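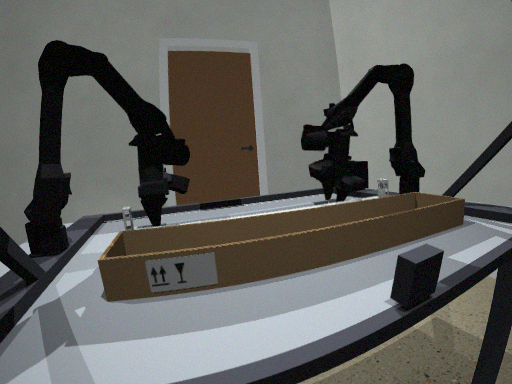 Hello all – the open day at Kendodton is on for September, and I'm so pleased with how the demonstration is coming along. We're running it in simulation on the big screen, with two arms working over one long cardboard box (it has the fragile mark on its side).

> Will there be seats? We're bringing 11 from Fukport.
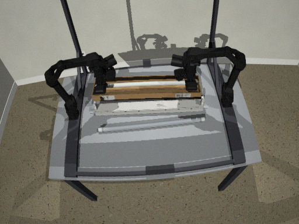 Yes, plenty – the hall takes 90, so do bring the whole lot of you! Doors open at 10, and there's tea beforehand if the Wike bus is early.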